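Skoltico Film Distribution: Support Desk
Ticket 1253: Subtitles out of step in cinema copy of "Skatholm" 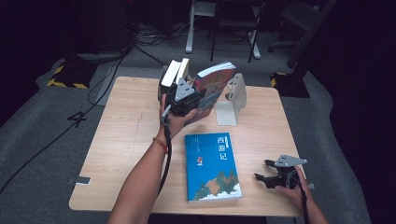
Books and a white bookend on a table.

Status: Closed
Opened: 26 April 2021
Reported by: Vamon Cinema, projection office
Product: Feature film "Skatholm", subtitled version, delivered on hard drive

Description of fault
The cinema reports that the English subtitles appear too early from the start of reel 3 until the end of the film. Picture and sound remain in step with each other. The cinema has one preview booked for invited press and asks for a corrected copy before that showing.

Entry 1
The report was acknowledged and the cinema was asked to supply the playback log and the version number shown on the server. Staff were advised to leave the original copy in place until a replacement had been checked.

Entry 2
Log received. The server shows version 3 of the subtitle file. The current version is 6, which was issued in January after the distributor shortened the harbour sequence. The cinema confirms that the picture on its drive is the shortened cut. The subtitles therefore belong to the earlier, longer cut.

Entry 3
The drive was prepared by the Wikström laboratory. The laboratory was asked to compare its delivery list with ours. It reports that the list sent by this office still named version 3. The error is accordingly recorded against Skoltico and no charge will be passed to the cinema or the laboratory.

Entry 4
A supplementary package containing subtitle version 6 was sent to the cinema by download. The existing playback key does not cover the new package, and a second key was issued to the same server. The cinema was instructed to load both items, rebuild the playlist and remove the old version from it.

Entry 5
The cinema reports that the package loaded but the server refused to play it. The clock on the server was found to be 51 minutes slow, so that the new key was not yet regarded as valid. The cinema's service contractor corrected the clock.

Entry 6
Playback tested by the cinema from reel 3 to the closing credits. Subtitles are in step throughout. The press preview will go ahead as booked.

Further action
The delivery list for "Skatholm" has been amended. Other cinemas holding drives made from the earlier list have been sent the supplementary package and new keys. Any cinema still seeing version 3 on its server should reply to this ticket, quoting the server's serial number.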